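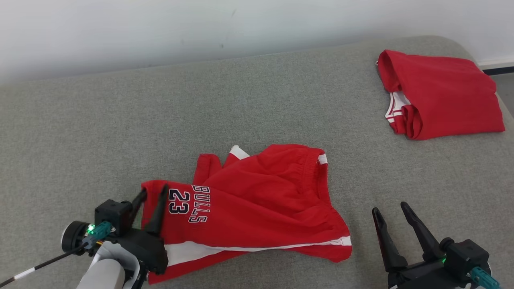 Basketball shorts

Basketball shorts are a kind of sports clothing worn on the lower body by players of basketball, and also by many people who do not play the game. They are usually loose, have an elastic waistband, and end somewhere between the middle of the thigh and a little under the knee. The length and the width of the shorts have changed many times in the history of the sport, and these changes are often used by writers to tell one period of the game from another.

Contents
1 History
2 Construction
3 Lettering and numbers
4 Everyday wear
5 Local leagues and rules
6 Washing and storage
7 See also

History

In the first years of basketball there was no special clothing for it. Players wore what they had for other indoor exercise, which could be long trousers, wool tights or padded knee pants taken from other sports. The halls were often cold in winter, and so a warm fabric was not seen as a problem.

By the 1920s and 1930s, short trousers with a belt had become common. They were made of wool or cotton and later of a shiny satin. The belt had a metal buckle in many cases, and it stayed in use for longer than a modern reader would expect. The elastic waist replaced it little by little after the middle of the century.

From the 1960s until the 1980s the shorts were very short and rather tight. Photographs from this time show the hem high on the thigh. Knitted nylon and polyester took the place of satin, as they could stretch with the player and did not tear so easily at the seam between the legs.

The change to longer shorts is normally placed in the late 1980s and the early 1990s. Some professional players asked for more length and more room, and college teams made the look popular among the young. In a few years the short style had almost disappeared from the courts. During the 2000s the hem went under the knee for many players, and the legs became so wide that the garment was sometimes compared to a skirt. In the 2010s the direction turned again, and shorter and narrower models came back. Both styles can be bought today, and it is usual to see both of them on the same public court.

Construction

A simple pair is made from four main panels of fabric, two for the front and two for the back, with a separate piece for the waistband. Many makers add a side panel, which gives a place for a stripe in a second color. The side panel also makes the leg wider without making the waist bigger.

The most used material is polyester. It can be knitted as a mesh with small open holes, which lets air pass, or as a smooth closed fabric, which takes print better. Older mesh shorts often have a lining, and this makes them heavier. Newer ones are mostly without lining, and the mesh is made thicker instead.

The waistband holds a wide elastic, sewn with 2 or more lines of stitching so that it does not turn over inside its channel. A drawstring goes through the channel and comes out at the front, on the inside or on the outside. Shorts for official games in many leagues must have the string on the inside, or tied in such a way that it does not hang.

Pockets are a point of difference between game shorts and leisure shorts. In most leagues pockets are not wanted, as a finger can be caught in them during play. For leisure use, however, buyers expect pockets, and some makers sell the same model in both forms.

Some shorts have a small opening, called a vent or a split, at the bottom of the outer seam. Its purpose is to give the knee more freedom when the player bends low in defense.

Lettering and numbers

The name of the team and the number of the player may be placed on the shorts as well as on the shirt. The number on the shorts is normally small and stands on the front of one leg. It is not required in every league, but it helps when the shorts of a whole team are washed together.

Three methods are common. In the first, letters are cut from twill fabric and sewn on with a dense zigzag stitch. This lasts for a long time but makes the leg stiff in that place. In the second, the lettering is printed through a screen or pressed on with heat. It is light and cheap, but it can crack after many washes — the outline goes first in most cases. In the third, the color is moved into the fabric itself by heat, and the hand feels no difference between the printed and the empty parts. This third method works only on polyester, and it works best when the base fabric is white.

Everyday wear

Basketball shorts became street clothing in the 1990s, when the wide cut was new. They are worn at home, for sleeping, for walking the dog and for all kinds of light exercise. Shorts with the name and colors of a well-known team are bought by supporters, including those who never play. Some schools have rules against them in the classroom, while other schools accept them in the warm months.

The writer Seo-ah Ha, in her long essay "Below the Knee", argues that the popularity of the garment has little to do with sport. According to her, people kept wearing it for the reason that it asks for nothing: no belt, no iron and no exact size. Jae-hoon Han, who has written on school clothing, takes a different view and gives more importance to older brothers and sisters, whose used shorts were given to younger children who had to grow into them.

Local leagues and rules

Amateur leagues often write their own clothing rules, and these may be stricter or softer than the rules of the professional game. The Bendmont league, for instance, demands that all players of one team wear shorts of the same main color, but the length is free. In Dunley the length must also be the same inside one team. A change to this rule was proposed by the coach Ewan Tawhiri and was refused, and it was then accepted in a softer form on January 12, 2024. Under the softer form, a player may wear a different length if the stripe and the color stay the same.

Tights and compression shorts under the main garment are allowed in both leagues. In Dunley they must be black, white or the main color of the shorts.

Washing and storage

Polyester shorts are washed in cold or warm water, turned inside out if they carry lettering. High heat in the dryer damages both the elastic and pressed-on letters. Fabric softener is not advised for mesh, as it stays in the fibers and the fabric takes up less sweat afterwards. An iron should never touch printed numbers.

For storage, the shorts are folded along the middle so that one leg lies on the other, and then once more across. Satin shorts from older periods should be kept flat, with thin paper between the layers, and away from strong light. Red and dark blue dyes of that time can run when they meet water — collectors usually test a hidden part of the seam before cleaning.

See also
Basketball uniform
Gym shorts
Mesh fabric
Compression garment
Drawstring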